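Two-Finger Gripper for a Small Table Arm: Build and Simulation

Project report, winter term
Written at the Drilldale shared workshop, January 2022

1. Background

My project was to build a gripper for a small table arm and to write the program which moves it to a part, closes it and lifts the part. The arm itself was already in the workshop. It was made by earlier students from a Wulex kit, and the old gripper on it had only one moving finger. When it closed, it pushed the part to the side before it held it. For round parts this was acceptable, but for long flat bars the bar turned on the table and the next step of the program could not find it.

The goal was a gripper with two moving fingers, which meet in the middle, and which can hold a flat bar near its end. I worked on it in the evenings on the bench in the workshop, and at home on the simulation.

2. Mechanical part

The two fingers are moved by one servo through a pair of gears. I printed the gears five times before I was satisfied. The first ones had too much play, and one finger arrived later than the other. In the last version I made the teeth a little wider and I put a thin washer under each gear.

The housing is printed in black plastic. I first wanted to use an aluminum plate from the Charvát surplus shop, because it would be stiffer, but the weight was too much for the wrist joint of the arm. The printed housing with all screws and the servo has 73 grams less than the aluminum one.

The fingers become narrower toward the tip. This shape was a compromise. A wide finger holds better, but it hits the neighboring bar when two bars lie near to each other. I filed the inner faces by hand and glued on a strip of rubber from a bicycle tube. The glue did not hold well on the first day, and I had to roughen the plastic with sandpaper and glue again.

3. Simulation

I did not want to try each new program directly on the arm. In the first week I broke one finger in this way, when the arm went down too far and pressed on the table. Therefore I made a model of the gripper and the work surface in a simulator. The model is simple. The bodies are made from flat faces with cut corners, the colors are plain, and I did not spend time on textures. The surface is dark red so that the gray parts can be separated from it easily by the program.

The simulated view looks along the gripper from close to the housing. From this place it is possible to judge if the fingers are open enough and how the bar lies to them, which I could not see well from the side view.
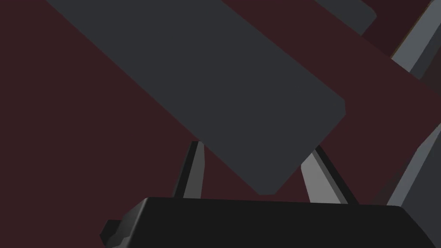 Figure 1. Simulated close view of the gripper with open fingers at the end of a bar.

In this approach position the order of the steps is important. The program must first bring the gripper to the correct direction, then move along the bar, and only then close. In my first version the turning and the moving were done at the same time. This was faster, but one finger often touched the corner of the bar and moved it.

The contact between finger and bar was the most difficult thing to set. With the default friction value the bar slid out like it was covered with soap. With a high value it stayed stuck to one finger after opening. I changed the value in small steps and compared it with the real gripper, where I pulled a bar out with a spring scale. The two do not agree exactly, but the simulation is now a little more slippery than the real rubber, and I prefer the error on this side.

4. Tests

In the simulation I let the program run over a weekend with random positions of the bar. It made 1,322 attempts. I looked through the failed attempts one after another, and most of them had the same reason: the bar was lying almost parallel to the edge of the work surface, and the wrist joint reached its limit before the gripper was turned enough. I added a rule that the gripper may also come from the opposite direction, which is a turn of 180 degrees and makes no difference for a gripper with two equal fingers. I should have thought of this earlier.

On the real arm I made 17 attempts with a bar of the same size. Three of them failed. In two cases the bar fell during lifting, because I had set the closing force too low to protect the gears. In the third case a cable was caught behind the elbow of the arm and pulled it back. The cable now goes through a clip on the upper arm.

5. Open points

The servo becomes warm when it holds a bar for a long time. I plan to reduce the current after closing, but I have not tested if the grip is still strong enough. The rubber strips will also need replacement, and for this I would like to have fingers with a groove, so no glue is necessary.

In February I will connect the gripper to Fundemska, the sorting table of the other student group, where the bars come in different lengths. The model must be changed for this, as the length is now written as a fixed number in three places in the program. The print files and the program are on the workshop computer in the folder "gripper2". The folder "gripper" contains the old version with one finger and should not be used.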